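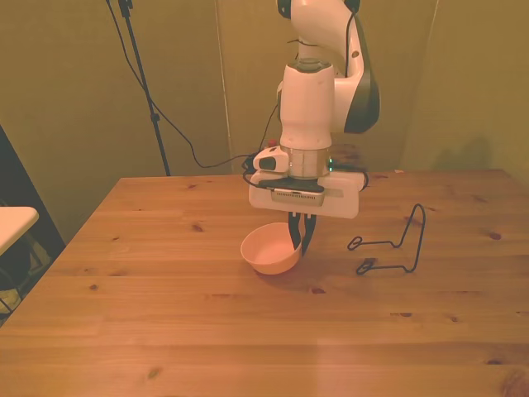
Blog > Around the House > Small Stuff

The pink bowl and its little stand

I have been promising to write about the bowl for ages, so today it gets its own post. It's small and round and a soft salmony pink, and it came from Timmermans, the shop by the station that sells lamp parts and birdcages and a whole wall of other people's dishes. I went in for a shade and came out with no shade at all, which is how it always goes for me in there!

The stand was a separate purchase. I saw it in the Lorklow catalog, black bent wire with little curls at the ends, and I knew right away I wanted it for the bowl. My friend Dirk Mertens thinks I'm nuts. He says a bowl already has a bottom and doesn't need legs. Dirk eats cereal out of a measuring cup, so I don't take his advice on tableware.

Anyway, the two of them live on the pine table, and I love the combination more than I expected to. I had the bowl on a dark shelf before and it just disappeared. On that honey-colored wood the pink looks warmer, almost like the inside of a peach, and the black wire gives it a bit of an edge. I keep moving things back and forth to see what I like best - bowl beside the stand, bowl in the stand, stand by itself with nothing in it.
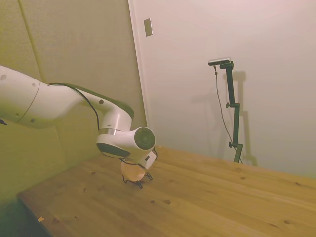 My favorite so far is bowl and stand close together with lots of bare table around them. I used to pile everything onto that table (mail, keys, the good scissors, the bad scissors) and then wonder why I never noticed any of my nice things. Frans Meijer, who sold me the table, would be horrified if he knew how it spent its first year. He had it in his workshop for 14 years and only gave it up when he moved to a place with a tiny kitchen. I had to promise him no hot pans.

I did think about getting a second stand in a bigger size for the fruit, and Nollari has one that's pretty close, but I'm holding off. Once I start buying stands I know exactly where it ends, and it ends with a stand for the soap.

The table itself needs some attention this winter. Frans told me to rub it with a fine pad, always along the grain, and then put on a thin coat of Galta wax and leave it alone for 30 minutes before buffing. I did one corner in December as a test and I like it, it's smoother but it still looks like plain wood. What I don't want is a shiny table. My aunt had a shiny table and we weren't allowed to breathe near it.

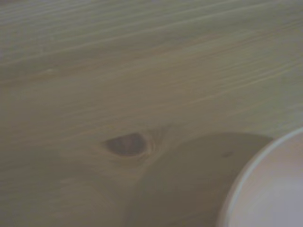

I'm also leaving the knots alone. Somebody suggested filling them and I said no way, the knots are the best part! I love how the grain has to bend to get past them. When I'm on the phone I trace the lines with my finger and lose track of what the other person is saying - sorry, Mom.

So that's the project for the next few weekends. If you've used the Galta wax on pine and it turned yellow on you, please tell me before I do the other three corners.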